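Unit 6 handout: Chores as a test for robots

Reading for Friday: the Cesteck report, sections 2 and 3. Skip the cost tables.

The report covers 3,535 simulated attempts at clearing a surface of everyday items. Cesteck ran the arm in software first, and only 408 attempts were repeated on a real arm at the Tunimia workshop. Keep the two sets of numbers apart in your write-up.

Points to have ready for class:

Picking up one known object is mostly solved. Picking up a mug that has tipped over is harder, as the rim, the wall and the handle each call for a different grip.

Clearing a table means choosing an order. Pichler's planner picks the nearest item. Prostier's picks the one with the most free space around it.

A shop floor can be arranged to suit the machine. A kitchen can't.

Views can be blocked. A planner needs a rule for what to do when it gets almost no useful information.

Simulated views, one nearly filled with flat orange, the other with a toy jet and a mug:

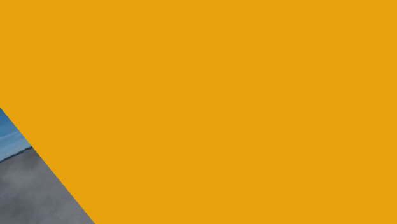
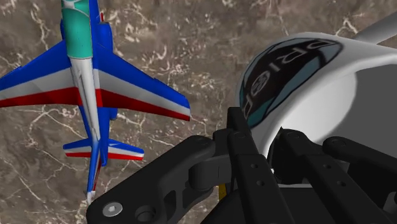

Comment from Prostier: we would not call this ready for homes. Our planner was given 600 seconds per table, and a person would have finished and left the room by then.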